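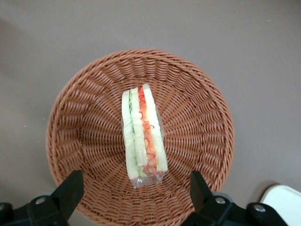 I have eaten lunch out of my desk drawer for most of my working life, and this winter I finally got tired of it. You know the drawer. Crackers, a granola bar from who knows when, one sad packet of mustard. So my plan since the holidays has been to make a real sandwich every night before bed and leave it where I can't miss it in the morning. The triple decker is the one I keep going back to: three slices of white bread, something green in the first gap and something orange-red and shreddy in the second, all wrapped up tight in plastic film. I like seeing the layers through the wrap. It makes me feel like I bought it somewhere!

The wrapping took me longer to get right than the filling did. I used to fold the film over like a birthday present and it always came open in my bag. What I do now is cut a piece way bigger than I think I need, pull it snug over the cut side, and bunch all the extra together at one end. The film is Nostex, the wide roll, 100 feet, and I'm still on the first one (I did lose the little cutter strip off the box, so I use scissors).

Let's talk filling. Grated carrot is great in a sandwich but it's wet, so squeeze it. Grab a handful over the sink and really squeeze, then do it again. I stir in a spoonful of mayo, a little vinegar, salt, and a lot of black pepper. If I have pickled red peppers around I chop up a few of those too, and blot them on a paper towel first. Cucumber goes against a buttered slice. Lettuce can go anywhere it wants. And the bread has to be soft white bread - I tried this with a seedy loaf from the Florkberg bakery and it's wonderful bread, but three slices of it and I was chewing until 3.

The middle slice should be buttered on both sides, very thin. I skipped that once when I was out of butter and by lunch it had gone to mush.

Then there's the basket. I bought a set of 2 from Golance ages ago for dinner rolls, and they sat on top of the fridge collecting dust and rubber bands. They're the synthetic kind of wicker, so I can just rinse one and shake it dry over the tub. One now lives by the coffee maker and it's the lunch basket. Sandwich, fruit if we have any, a napkin. The sandwich itself spends the night in the fridge, obviously, and goes in the basket while the coffee brews. I've only walked out without it once so far, and I was halfway down Liem Street before I noticed. I did not go back.

Next up is egg salad, which I have never managed to wrap without it squishing out the sides. If you have a trick for that, leave it in the comments, please.

Posted 1/8/20 in Kitchen, Lunch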